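加湿器は、手入れのしやすさだけで選べばいい

シェア 8　コメント 2

家電の記事を読むと、加湿器はたいてい加湿量と静かさで比べられている。適用畳数、タンク容量、アプリ連携の有無。どれも買う前には気になるが、買ったあとで効いてくるのは洗いやすさのほうだと思う。

うちではこれまでに2台使った。最初はPrikeoの超音波式で、値段は3000円だった。小さくて音もせず、店頭で見た印象はよかった。ところが給水口が狭く、手が入らない。底の隅にぬめりが出ると、綿棒と古い歯ブラシでこするしかない。説明書には毎日水を替えるよう書いてあり、最初の月は守った。そのうち三日に一度になり、しばらくすると窓際に白い粉がつくようになった。水道水のミネラル分である。

次に買ったのがErkholmのスチーム式だ。ポットのような形で、ふたを開ければ内側が全部見える。湯を沸かすので電気代はかかるし、沸騰するときの音も大きい。夜中に目が覚めたこともある。それでも今も使っているのは、洗うのが楽だからだ。クエン酸を入れて放っておき、あとはすすぐだけで済む。

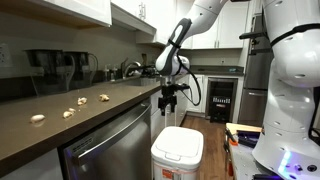

電気代の話をすると、スチーム式は論外だという人が必ずいる。私の使い方で計算したところ、ひと月に1276円だった。安くはない。ただ、超音波式のときは専用の除菌剤と交換用カートリッジを買っていたので、差は思ったほど開かなかった。比較記事の多くは消耗品を表に入れないか、欄外に小さく書く。あれは本体価格の隣に並べるべき数字だと思う。

PendcombeというブログでRoel Verschuerenという人が、加湿器のレビューは買って一週間で書くから当てにならない、と書いていた。同感である。一週間ではどの機種もきれいなままだ。せめて一冬使い、4月に片付けるときのタンクの内側を写真で載せてほしい。私ならスペック表よりそちらを見る。

メーカーにも言いたいことがある。Verhoevenの新型は連続運転が最大8時間で、湿度をスマートフォンで確認できるという。店で触ってみたが、タンクの口は相変わらず狭かった。通信機能をつける予算があるなら、先に口を広げてほしい。部品の継ぎ目を減らし、パッキンを単品で買えるようにするだけでも、使える年数はかなり変わるはずだ。

もちろん、寝室で使うから音だけは譲れないという人もいるだろう。その場合は超音波式でもいいが、店でふたを外し、自分の手を底まで入れてみることを勧める。入らなければ別の機種にしたほうがいい。私は次に買い替えるときも、まずそこから見るつもりでいる。

コメント 2　シェアする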